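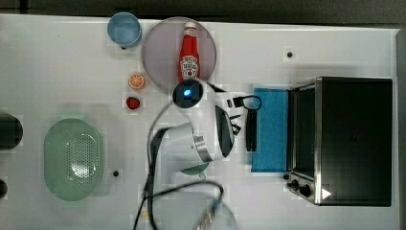
Ketchup on the plate, colander on the left, orange slice and strawberry under the blue cup.

July, almost eleven in the evening

I want to write this before I sleep, because yesterday I said the same thing and then I slept. All the small kitchen things have been on my mind today. It is strange how long a person can think about one colander.

I started the morning with a list. Young-sook Ban told me that a list for such few objects is too much, but I like to make lists, they calm me. I wrote: cup, plate, ketchup, colander, orange, strawberry. After that I wrote "cloth" and put a question mark, for I did not know if the cloth is a kitchen thing or a cleaning thing. At home my mother kept cloths in a separate drawer and we were not allowed to mix them. I still feel a little guilty when I put one beside food, even toy food.

The colander is my favorite. It has the green color of a mint candy, very pale, and the holes are small. I had one of a similar color when I first lived in the Colby apartment. I paid 3000 won for it in the market before I moved, and I carried it in my hand luggage with socks inside. The handle broke during my second winter there and I was more sad than I expected. I used it afterward for clothespins.

Min-kyu Ki came before lunch and we talked about where the ketchup should live. He says it belongs on the table, always, like salt. I say it belongs in the cupboard and comes out only for eggs. For the time being it lies on the plate, so neither of us is right. We also talked about his new job at Pritell, and he is worried about the early bus. I gave him half of my sandwich. He forgot his umbrella again and I must remember to bring it on Thursday or whenever I see him.

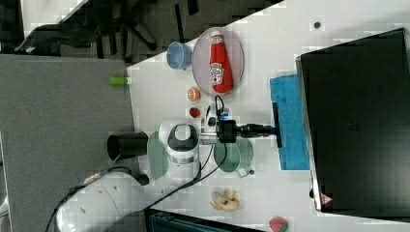 The blue cloth, a bit crumpled, with the green plates and the ketchup.

I should have folded the cloth. When I see it crumpled, my hands want to go there. Young-sook folds in three parts and I fold in four, and she says mine look like envelopes. The green plates you can see through are pretty, but I never know how to put them away. If I stack them I am afraid of scratches. I think a paper napkin between them would help, I will try it.

In the afternoon I learned a new word, "trivet." I had to ask for it twice. I wrote it on the back of my list. 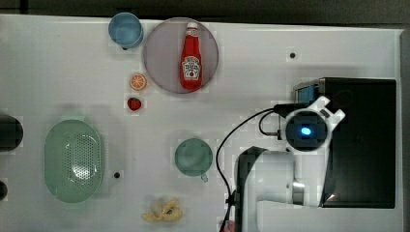
What do I put away first when the table is full of small things?
The smallest ones. Toy fruit goes in the cup, the cup goes in the colander, and the plates wait until the end.

I wrote this rule also on the inside of the cupboard door, in pencil, so I can change it. Perhaps the ketchup needs its own rule, I will ask Min-kyu.

For dinner I made rice and an egg, with ketchup, I admit it. My letter from Trollmont has still not arrived. Tomorrow I need to buy dish soap, onions, and the thin sponges. I must also call my aunt before nine, as she goes to bed early now.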